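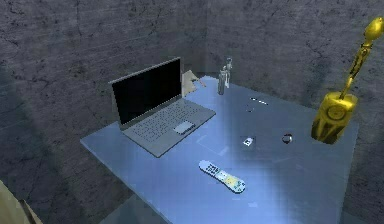
Figure 1. Open laptop on a light blue tabletop (computer rendering).

Screen Breaks and Reading Speed Among First-Year Students
Project report, Introductory Research Methods
Submitted December 4, 2018

1. Background

Most of the reading assigned at Skikutstead College is now handed out as files. Students in our section often complained that they lost their place or had to read the same paragraph twice after a long stretch on a laptop. We wanted to know if a short break partway through a reading would change how fast people read and how much they remembered.

Earlier class projects in the department looked at paper against screen. We left paper out and compared two ways of reading on a screen.

2. Method

We asked for readers through the notice board in Soylu Hall, and 14 students signed up. Each one read two articles of the same length, one on the history of the Carkia canal and one on the Flornen glass works. One article was read straight through. The other was stopped at the halfway mark for a break of 3 minutes, during which the reader stood up and looked away from the screen. Half of the group had the break in the canal article and half had it in the glass works article.

After each article the reader answered short written questions. Font size was the same for everyone – we set it before each session – but readers could sit as close to the screen as they liked.

3. Results

The average reading speed without a break was 200 words per minute. With the break it was also 200 words per minute, once the break itself was taken out of the time. We checked the timing sheets again and got the same result.

Scores on the questions were slightly higher with the break. The canal article had higher scores than the glass works article in both conditions, so part of the difference may come from the topic.

4. Problems

Two readers had already studied the canal in a class in May. We kept their results in, but they should have been asked about this at sign-up. The hallway outside the room was also noisy during the later sessions, and we did not write down which readers were affected.

5. Further work

A longer article would be a better test. Several readers said they were not tired at the halfway mark and would have kept going. We would also use a third article, so that each reader has a practice round before the timed ones.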